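Last changed 2018-03-17

# Clothes swap: frequently asked questions

The Naltholm Clothes Swap has been going long enough that the same jumper has been round twice. These are the things people ask by email, on the doorstep and, once, through the letterbox.

## Coming along

**How does it work?**

You bring clothes you no longer wear and leave with clothes somebody else no longer wears. Each thing you hand in earns one token, and each thing you take home costs one. A winter coat earns two and costs two. We tried a finer scale of values one October and spent the whole morning arguing about cardigans.

**What does it cost?**

Entry is £3, paid at the door in cash. Under-16s get in free with an adult, who is welcome to carry the bags.

**How many things can I bring?**

Up to 8. You may own more than that and want rid of it all before lunch, and we sympathise, but the hall has a fixed number of rails and they are already leaning.

**Do I have to bring anything?**

No. You can buy tokens at the desk until the basket runs out. If money is tight, have a quiet word with whoever is sitting there and you'll be given some.

**Can I save my tokens for next time?**

Yes, they don't expire. Please don't put them through the wash. The old ones were cardboard and several came back to us as porridge.

## What we take

**What sort of clothes?**

Clean, dry and wearable, for adults or for children over two. We also take scarves, belts, hats and handbags. Shoes are fine if the soles still have an opinion about the ground.

**What don't you take?**

- Underwear, tights and swimwear, even with the label on
- Pillows and duvets
- Anything with a company name across the back
- Fancy dress, except at the October swap, when you may do as you like

**Does it need to be ironed?**

It doesn't, but flat things go first. A shirt that has spent a month in a carrier bag looks like it, and people walk past.

**How should I fold it?**

Trousers in half lengthways, then in three. Jumpers with the arms tucked behind. Dresses go on hangers, so leave those loose over your arm. Put the size where we can see it, on a bit of paper pinned to the front if the label has been snipped out.

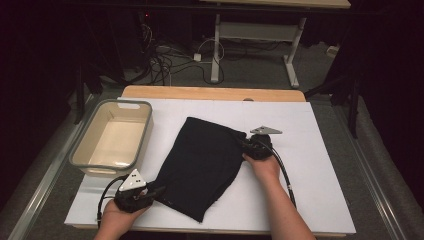

Delyth Parri

**Black is black, surely?**

You'd think so. We get more black clothing than any other kind, and under hall lighting it's a job to tell faded from new. Take yours to a window before you pack it. If it has gone brown or green at the seams, keep it for painting the fence.

**Will you take something with a small fault?**

Yes, if you own up to it. A missing button or a dropped hem goes on the mending rail, where everything is half a token. Two halves make one – we do not give change.

**Where do the leftovers go?**

Whatever is still on the rails at closing gets bagged up for the charity shop on Sitompul Street. Last year that came to 506 items, out of 1590 handed in. Nearly all of it was tops.

## On the day

**Is there anywhere to try things on?**

There are two curtained corners and a mirror. The mirror is slightly flattering. Enjoy it, but check the waistband as well.

**When should I turn up?**

Doors open at ten for handing in, and the rails open at half past. Queuing from nine gets you a cold neck and a good place by the coats.

**Can I put something aside while I keep looking?**

Carry it with you. Anything left on a chair counts as back in the swap, as one man learned about the jacket he had arrived in. He had to spend a token on it.

**I've changed my mind about something I handed in. Can I have it back?**

If it's still there, yes, and you give us back the token. If somebody is wearing it towards the exit, let it go.

**Are dogs allowed?**

Small ones, carried. The hall floor has just been done.

**Is there parking?**

A little, behind the hall. Leave the space by the kitchen door clear for the tea urn, which comes by car and is heavier than it looks.

**Who do I ask about anything else?**

Leave a note at the desk with your name and a phone number we can read. Replies take up to a week, longer if it's about cardigans.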